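So I finally made it to the open day at Clorden! I've been meaning to go for ages (they did one in February too, and I had a cold, of course) and this time I put it on the fridge calendar in red pen: 21/07/2018, robots, do not forget.

It's a 20 minute walk from the bus stop, past the tile place and the car wash, and the sign is so small that I went right by it and had to double back. Inside they had a table with coffee and name stickers. I wrote mine too big and ran out of room, which happens every single time.

A guy called Reto Hollenstein took our group around. He's been with Clorden for 9 years and he has that way of talking where he forgets you don't know all the words, then catches himself and starts over with his hands. I liked him a lot. The first stop was a little talk about grippers, and I'll admit I drifted off a bit, but then we got to the part I came for, which was the two-armed robot they call Wuvley. I don't know who names these things. I'd like to meet them.

I had pictured something fast and shiny, like a car factory on TV. Wuvley is more like watching somebody very careful put sheets away. It works with both arms, and they give it the sort of stuff that's a pain for people too, like slippery plastic that never lies the way you want. I could have stood there all afternoon.
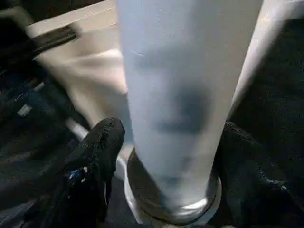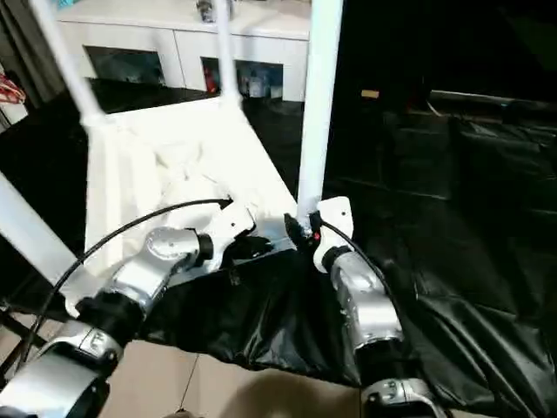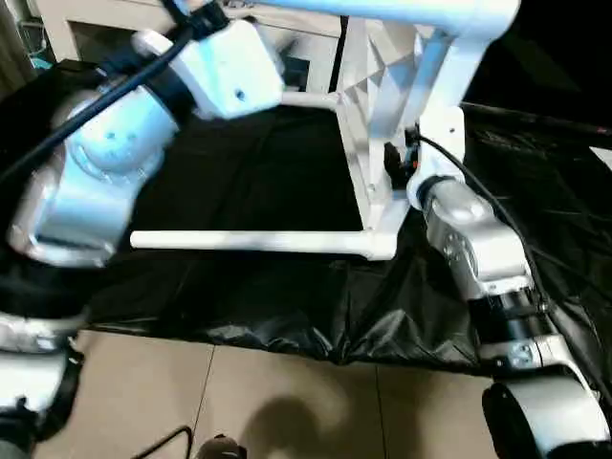
I asked Reto why on earth they don't start with something easy, like boxes. He said boxes are the problem everybody has already worked on, and soft things are where it gets fun. Floppy material never ends up in the same shape twice, so you can't just tell the arm "go to this spot and close." It has to keep looking and keep changing its mind. I thought about me and fitted sheets and felt very understood.

A woman next to me, Floarea Bratu, used to sew for a living and she had the best questions of anybody. She wanted to know if it could feel the difference between pulling and tearing. Reto said sort of, and then he said it was a longer answer than he had time for, and they went off and had the longer answer by the coffee while the rest of us ate the cookies!

They also had a wall of old parts from earlier versions, and a sign saying the first one had run for 3595 hours before they retired it. There was a kid in our group who wanted to take a piece home and was very upset about the rules. Same, kid.

If you want to go, it's free but you do have to sign up ahead, and the groups fill up. Wear comfortable shoes, there's hardly anywhere to sit. Parking looked awful, so take the bus if you can. I stayed 2 hours and missed the one I wanted going home, but the next one had air conditioning, so I came out ahead. My sister wants to come along next time and I've already warned her about the walk.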